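2019-03-25

Barrier film, silver-zeolite masterbatch, third extrusion set

Picked up where the February runs stopped. Masterbatch is the Gestov grade, let down into the same LDPE as before. Lot number changed on the resin, so the old melt flow value should not be carried over. Remeasure before the next set.

Line speed held at 18 m/min for all four rolls. Die gap untouched. Roll 1 scrapped at the start, gel count too high for the first stretch, then clean. Rolls 2 to 4 kept and tagged.

Thickness, mean of nine points across the web:
roll 2 – 31 µm
roll 3 – 31 µm
roll 4 – 33 µm

Roll 4 is out on the drive side only. Suspect the lip heater again. Zone 5 reads normal on the panel but the film says otherwise. Put a contact probe on it before anyone adjusts the bolts.

Seal strength on roll 3 is lower than the untreated control at every jaw temperature tried. The gap closes as the jaw gets hotter. Could be filler at the surface, could be the slip agent in the new resin. Need a blank from the new lot without masterbatch to separate the two. Should have run that first.
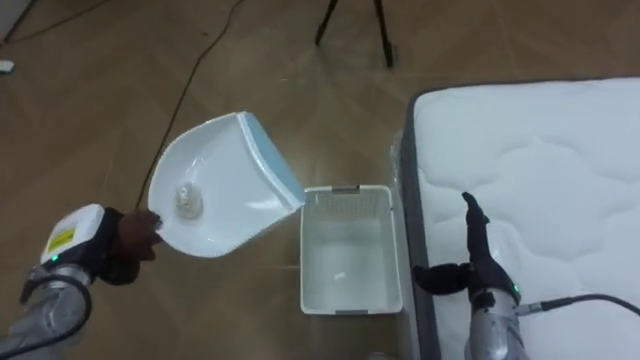

Dustpan over the white basket, crumpled piece of clear plastic in the scoop.

Antimicrobial side: coupons from rolls 2 and 3 cut to 50 mm squares and sent to Junorow with controls. They want the film flat between release sheets, no tape on the test face. Last batch had tape residue on two coupons and those results were thrown out. Asked for the 24 h contact only this time.

Silver migration into 3% acetic acid is being done in house. Ten-day cells are filled and in the cabinet. Cell 6 has a slow weep at the gasket – keep it in, but do not average it with the others.

Kütt called about the tray lidding trial. They want 508 mm slit width and can take either roll as long as the cores are 76 mm. Roll 2 has enough length. Roll 3 does not after the coupons and seal strips came off it. Their line runs a Storumel sealer with a fixed dwell, so the seal result matters more to them than the micro result. Told them no film ships until the blank is measured.

Haze came up to 18% on roll 3, gloss at 45 degrees down to 69. Acceptable for lidding over a printed tray, probably not for a clear window pack.

To do:
melt flow on new resin lot
blank film, same settings, one short roll
probe zone 5
repeat seal curve with blank
check desiccant in masterbatch drum, lid was not fully seated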